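Glanzlichter in der Segmentierung, Teil 2

Nach dem letzten Eintrag zur Hand-Auge-Kalibrierung geht es jetzt um den Teil der Pipeline, der mich im August die meiste Zeit gekostet hat: Spiegelungen auf lackiertem Holz. Der Detektor in Evau sucht kleine Objekte auf einer Arbeitsfläche. Auf mattem Untergrund läuft das seit Monaten stabil. Auf Hochglanz meldet er Objekte, wo keine sind, bevorzugt an den Rändern von Reflexen.

Die Ursache ist bekannt. In der Sättigung gehen alle drei Kanäle in den Anschlag, der Gradient am Rand des Flecks ist steil, und die Kontursuche liefert eine saubere geschlossene Kurve. Geometrisch ist an dieser Kurve nichts verdächtig. Unterbricht die Maserung den Reflex, zerfällt er in Teilstücke, und jedes davon hat ungefähr die Größe eines Greifobjekts.

Versuch eins war ein Schwellwert auf Helligkeit und Sättigung im HSV-Raum mit anschließender Dilatation. Das entfernt die Reflexe, aber auch weiße Objekte und helle Gehäuseteile. Mit Kernelgröße 5 blieb am Rand ein Saum stehen, mit größeren Kernen fraß die Maske Nutzfläche weg. Verworfen.

Versuch zwei nutzt die Bewegung. Ein Reflex ist nicht fest mit der Oberfläche verbunden, er wandert mit dem Blickpunkt. Die Handgelenkkamera wird vor dem Greifen ohnehin verfahren, also nehme ich zwei Posen, rechne beide Bilder über die Homographie der Tischebene ineinander um und bilde die Differenz. Was auf der Ebene liegt, bleibt stehen. Was spiegelt, verschiebt sich. Hohe Objekte verschieben sich wegen der Parallaxe ebenfalls, allerdings lässt sich deren Versatz aus der Geometrie vorhersagen: Der Fußpunkt bleibt am Ort, die Oberkante kippt radial weg. Der Reflex hat keinen Fußpunkt.

Der Ablauf im Knoten ist entsprechend kurz:

Pose A anfahren, Belichtung fixieren, Bild speichern.
Versatz von 100 mm parallel zur Tischebene, Bild speichern.
Homographie aus der Kinematik berechnen, nicht aus Merkmalen.
Differenzmaske bilden, Komponenten ohne stabilen Fußpunkt verwerfen.

Zum dritten Punkt: Merkmalsbasierte Registrierung funktioniert auf Holz schlecht. Die Maserung liefert zwar viele Ecken, sie wiederholt sich aber, und die Spiegelung liefert eigene Merkmale, die eine zweite, in sich konsistente Ebene bilden. RANSAC hat sich in meinen Tests mehrfach für die falsche entschieden. Die Kinematik ist genau genug, sofern die Kalibrierung aus Teil 1 stimmt.

Die Belichtung muss wirklich fest sein. Mit Automatik regelt der Treiber zwischen den Posen nach, und die Differenz wird flächig. In Costell ist das ein Parameter, der nach jedem Neustart des Kameraknotens zurückgesetzt wird. Ich setze ihn inzwischen im Launch-File und prüfe ihn vor der ersten Aufnahme noch einmal ab.

Mein Regressionssatz hat 168 Bildpaare. Er enthält neben Reflexen auch Fasern und dunkle Astflecken, also Strukturen, die auf der Ebene liegen und trotzdem keine Greifziele sind. Die löst das Verfahren nicht, dafür braucht es weiterhin den Höhentest. Dunkle Fugen sind wieder ein anderer Fall, die filtere ich über das Seitenverhältnis.

Erst die Sicht vom Handgelenk, dann die feste Kamera:

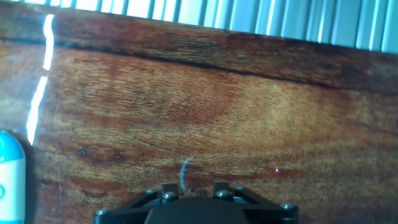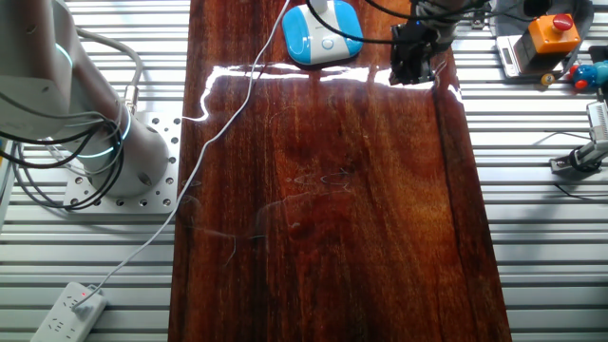 Der Glanzstreifen ist in beiden Ansichten da, in der ersten in zwei Segmente zerlegt. Die feste Kamera geht bisher nicht in die Maske ein.

Nachtrag: Ghislain Caron schreibt dazu, er würde auf die zweite Pose ganz verzichten und einen Polfilter vor die Handgelenkkamera setzen. Auf Lack sei der Reflex bei flachem Blick stark polarisiert, der Filter koste wenig und spare einen Verfahrweg. Bei fast senkrechtem Blick lasse die Wirkung nach, das räumt er ein, und wenn das Handgelenk rollt, dreht der Filter mit. Er fragt außerdem, ob die Homographie bei gewölbten Brettern noch hält. Das habe ich nicht gemessen.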